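Rustad Shared Workshop
Minutes of the members' meeting, 2026-06-03

Present: 39 members, plus two from the Flomitz building office for item 3. The chair opened the meeting at 7 p.m. The minutes of the last meeting were approved with one correction: the spare key is kept at the front desk, not in the upstairs kitchen.

1. Money
The balance stands at $2,038 after the insurance payment. Dues are still outstanding from a few members and reminders have gone out. A member asked if the late fee could be dropped for people who joined in the spring. Agreed for this year only.

2. Dust collection
The Clostix filter unit is due for new bags. Two quotes were read out. The cheaper one does not include delivery, and the supplier wants payment up front. Members preferred the second quote, with delivery and a return period. Vote: 35 in favor, four against. The order will go in this week.

3. Loading door
The building office confirmed that the loading door will be repaired in July. The door will be out of use for two days and everything has to come in through the side entrance. No sheet goods should be ordered for that week. The office could not say yet if the parking spaces by the door will be blocked – they will send a notice.

4. Storage and shared tools
Long discussion. Several members said that small tools do not get put back and that markers go missing from the benches. It was proposed to use divided bins on the tables in place of the open shelf by the sink. Others felt the shelf works well enough if it is labeled.

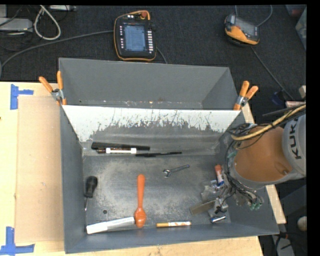 Item 4: gray metal bin with divider, clamped at both ends.

Agreed to try bins until the fall and leave the shelf where it is for now. Personal tools stay in lockers. Anything left on a bench overnight goes in the lost property box, as before. A request for a second lockable cabinet was put off until the next budget.

5. Open day
The date is not settled. Tandska has offered the use of its folding tables and up to 50 chairs at no charge if we collect them ourselves. A van is needed. Members who can drive one should sign the sheet by the door.

6. Other business
The hot water is slow again on the ground floor. To be reported to the building office.
The radio is to be turned off when the last person leaves.
A member asked for the band saw class to be repeated – four people signed up on the spot, and a date will be posted on the board.

Meeting closed at 8:40 p.m. Corrections to these minutes should be sent to the secretary before the next meeting.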